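Jostton Household Words

A word list of everyday household terms as spoken in and near Jostton, with recordings transcribed by hand. Version 2, May 22, 2004.

What is in the archive

words.txt – the main list, one entry per line, fields separated by tabs
speakers.txt – a short record for each speaker
variants.txt – spellings that were merged into a main entry, with the original spelling kept
notes.txt – remarks from the transcribers, unedited
README.txt – this file

The list was started by Giorgia Ferri as a way of keeping track of which words for kitchen and bathroom things were still in use among families who came to Jostton to work at the Gravano mill. Lise Bergeron and Gordon Penner did most of the interviews. Maëlle Bélanger checked the French entries and rewrote the sound key, which in version 1 had mixed two systems.

There are 54 speakers. All were adults at the time of the interview and all had lived in the area for over 9 years.

Fields in words.txt

id – a number, never reused
headword – the word in its most common spelling
sound – pronunciation, using the key at the end of notes.txt
gloss – plain English meaning
room – kitchen, bath, yard or other
speaker – code from speakers.txt
sure – 1, 2 or 3, where 3 means the transcriber had no doubt

The sure field was filled in by whoever did the transcription. Gordon tends to give a 2 where Lise would give a 3, so do not compare the two without looking at the initials in notes.txt.

Vessels and pouring

This is the largest group. Pitcher, jug, ewer and pot overlap a great deal, and several speakers used one word for the thing on the table and another for the same thing at the sink. We glossed by what the speaker said it was for. Shape was recorded only if the speaker brought it up.

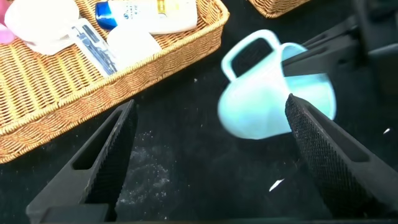

Why do some headwords appear more than once?

Each line is one word from one speaker. If three people gave "jug", there are three lines with the same headword and different speaker codes. To get a list of distinct words, sort on headword and drop the repeats, but keep the gloss field in view while doing so. "Pot" has at least two meanings that should not be folded together.

Known problems in this group: the entries for "creamer" were typed from a carbon copy and two of the speaker codes can't be read. They are marked with a question mark. The word "dipper" is filed under yard, although most people would look for it under kitchen. We left it where the speakers put it.

Washing and grooming

Smaller and more even than the vessel group. Older speakers often gave a phrase ("the brush for teeth") before giving a single word, and in those cases both are listed, with the phrase second. Brand names used as common words are kept and marked with a b after the gloss.

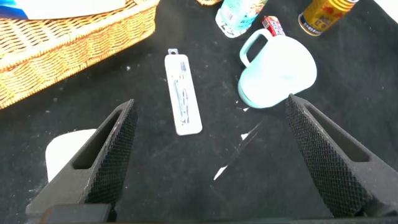 Soap terms gave the most trouble. Bar, cake and piece are all recorded, and the choice seems to follow the family more than the street. Colleen Fraser has suggested splitting these by the speaker's first language. That would need a new field, and we have put it off to the next version, planned for June.

Changes since version 1

Sound key replaced.
Entries from the Dhillon Road interviews added.
Tabs used throughout. Version 1 had a mix of tabs and spaces, and some programs ran the gloss and room fields together.
Bremex tape numbers removed from words.txt and moved to notes.txt.

Use

Free for study and teaching. Please name the list and the version. Do not try to match speaker codes to people – the town is small and we promised we would not make it easy.

Corrections go to Lise Bergeron, with the id number of the entry. A correction without an id will probably sit for a while.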